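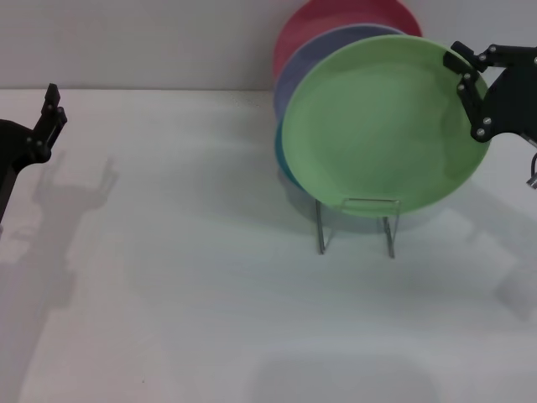 I moved into my first flat alone in September, after eleven years of sharing kitchens with other people. I want to write a few posts about what I learned on washing up by hand. Maybe it is useful for someone who is also starting.

The flat is in Horstead and the kitchen is 160 cm wide. I measured it before I signed. A dishwasher does not fit, unless I give up the cupboard under the sink, and I need this cupboard.

In my parents' house we washed under running water. My first water bill was a surprise for me. Now I fill the bowl once, with hot water and a small spoon of liquid, and I rinse everything together at the end.

The order is important. Glasses first, then cutlery, then plates, and pans last. My grandmother told me this when I was a child and I thought it was only her habit. But if you start with the pan, the water is greasy and all the glasses come out cloudy.

Oats and eggs want cold water. Hot water cooks them onto the bowl. I scrubbed my porridge bowl very hard for two months before Imad Kanaan, my neighbour downstairs, explained this to me on the stairs.

About drying. I used to dry with a towel, and the towel was always a little wet and did not smell nice. Now I let the plates stand in a rack and I put them away in the morning. The air does the work while I sleep.

In a rack the plates should stand with some space if you have it. When two plates touch with their flat sides, a line of water stays between them. I put the small ones on one end and the big ones on the other end, so that I can take a small one without moving everything.

A wire rack needs cleaning too. I did not think of it until I saw brown spots at the feet. Once in a week I put it in the bath with vinegar, 200 ml in a bucket of warm water, and after 16 minutes I brush it. Sixteen is only because this is how long my radio programme is.

Somebody asked me which rack I have. It is from Aydoğan, the household shop near the bus station. It has no brand on it. Before I had a plastic one from Wekton and one of the pegs broke in the first month, but maybe I was too rough with it.

How many plates does one person need? I began with twelve, because they were sold as a set. The result was that I washed up when all twelve were dirty. I gave eight of them to Themba Coetzee, who has three children and is always short of plates. With four I wash every evening and it takes me less time than making tea.

For the sponge: I change it every second week and between I let it stand on its side so that it can dry. I tried a wooden brush also. It is better for pans and worse for glasses, so I keep both.

Please do not leave knives in the bowl under the foam. I have a small scar on my thumb from a shared kitchen and I still check the water with a fork before I put my hand in.

Tomorrow I will write about limescale in the kettle. The water here is very hard, and I have now tried lemon, vinegar and the powder from the chemist. If you have another method, please write it under this post and I will try it.

Contact | © January 15, 2018 | Back to top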